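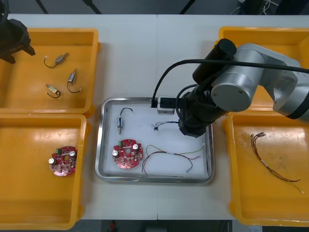
Re: Honkanen harbor views - dating and numbering

Date: 24 Oct 2022

On the numbering question raised in May:

> The Drultinley checklist gives 1,077 works in all media, but the
> Oltia sale catalog lists four harbor views under one number. Are
> these four versions of a single painting, or has the cataloger
> merged separate works?

They are separate works. I compared the catalog entries with the Drelovis stock book last week. The stock book has four lines, each with its own measurements, and two of the canvases are upright. The Oltia cataloger seems to have taken the shared title as proof of a shared design.
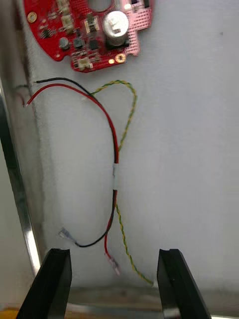 Dating is less settled. The stock book enters all four on page 24, between two portraits that are signed and dated, but the entries follow the order of framing and give no completion dates. I would keep "before framing" as the only safe limit until someone has seen the backs.

The signature is no help. Honkanen used the same block capitals on the late portraits and on the marine work, and one of the harbor views - the smaller upright - is unsigned according to the stock book but signed according to Oltia. Either the signature was added later or one source is wrong.

If anyone has the Drultinley addenda sheets, please check whether the numbers were split there.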